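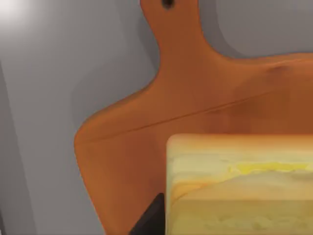 Wrist view, cutting board task, gripper coming in next to the food block

Wrist camera only, or do I need a second view for my demos?

Hi all! I'm teleoperating a simulated arm in a kitchen and saving demos for a small imitation policy (my first one, be gentle). So far I have 269 demos, split between picking the block up off the cutting board and turning a microwave knob. I only save the wrist view because my disk is tiny. The pick is coming along okay, but on the knob task the policy goes for the wrong knob a lot, and I can't tell if that's the camera or me being sloppy on the controls. I did the whole second batch in one sitting on Friday and my hands were toast by the end. Do I start over with two cameras, or keep going?

Silvana Arruda
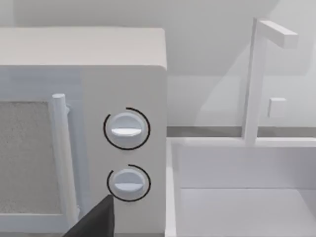
Page last changed in March

Norora

Don't start over! I had pretty much your problem with my own kitchen set. Look at how alike those two knobs are up close: both white, both round, both with that ridge going across. If half your demos go to the top one and half to the bottom one and nothing tells the policy which you meant, it's going to guess. So before you touch the cameras, check that every demo has the target knob written down with it and that the policy really gets that as an input. I found 56 of mine with no label at all, ugh.

Then vary your starts. Come in from the left, from the right, from way too high, and keep a few where you drift off and fix it. I think the fixes taught mine more than the pretty runs did.

Griltora

Add the second view. If it's sim and you saved the full state you can just replay the demos and render another camera, no need to drive them all again. Keep the images small and the disk will live.

Hong

I've been driving arms since 2011 and I still say the operator matters most. Take breaks. I do up to 2 hours and then I stop, and anything I recorded while tired gets watched again before it goes in. Also, which controller are you using? Mine was a flight stick for years, kind of miss it.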